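Relabeling the parts shelf, and what copper does in an open case

Nov 15, 2020

Filed under: workshop, storage

The parts shelf has not had a proper sort since March, when the move to the Linden Street workshop put everything into whatever box was closest. Since then I have been pulling machines apart at one end of the bench and losing the pieces at the other. This week I did the inventory. The total came to 2,502 items, counting screws, and 1,128 of those were screws.

The old system used one box per machine. It works well while a machine is in progress and badly afterwards, when the box holds a fan, two brackets, a drive cage and a bag of fasteners from three vendors. The new system sorts by type of part. Boards go in antistatic bags and stand upright in a divided tray. Sheet metal goes flat. Cables are coiled, tied and hung by connector type. Cooling parts get a drawer of their own, lined with foam, and nothing else goes in it.

The drawers are from Gondora, the shallow series with the full-extension runners. I had the deeper ones before and found that anything over two layers gets stirred instead of searched. The label stock is Junda matte polyester, printed at the smallest size I can still read with the drawer closed and the bench light off. I tried paper first. It picked up thermal compound from my fingers and turned gray within a month.

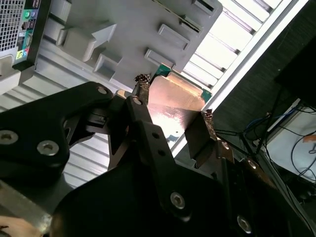
Cooling parts were the slowest section, and I did them with a tower and its panels still on the bench so I could check fit as I went. The rule I use is that a heat spreader stays with its board unless one of them is dead. Copper shows every fingerprint and scratches against almost anything, and a flat plate that has been dropped on a corner is no longer a flat plate. Under a bench lamp it also glares, with the middle of the plate going pale orange and white, so marks near the center are easy to miss until you tilt the light. I now inspect with the lamp down low and to one side, then again from the opposite side. A straightedge laid across the face in both diagonals catches what the lamp does not.

For plates that have already been separated, the procedure is short. Wipe with isopropyl alcohol and a lint-free cloth, let it dry, check flatness, wrap in acid-free tissue, label. Old thermal pads get peeled with a plastic card. I measure the thickness before throwing them out and write it on the label, as the wrong replacement pad will either leave a gap or bend the card. I do not polish anything. A dull face transfers heat well enough, and it is very easy to round off the edges with a cloth and an optimistic attitude.

Fasteners were less interesting and took longer. Case screws come in two common threads that look alike at arm's length, 6-32 and M3, and both had ended up in the same jar. I sorted them with a thread gauge for the first hour and by feel after that — the coarser thread is obvious once you roll it against a thumbnail. Standoffs went into a separate divider. There were 478 screws I could not assign to either pile, mostly laptop screws of assorted lengths, and those are in a tray marked UNSORTED, where I expect them to remain.

Side panels and drive brackets now stand in a vertical rack built from the old Kwofie shelving uprights. I cut slots at 8 mm, which is wide enough for a panel with folded edges and too wide for bare sheet, so the thin pieces lean. A strip of felt along the bottom of each slot stops most of the rattling. If I build a second rack I will make half of the slots narrower and put them on the left, nearer the saw.

Still to do: the power supplies, which are stacked under the bench untested, and the ribbon cables, which I may just throw out. I have also run out of the small antistatic bags. The large ones fold over acceptably, but the boards slide around inside, and two of them have already lost their labels.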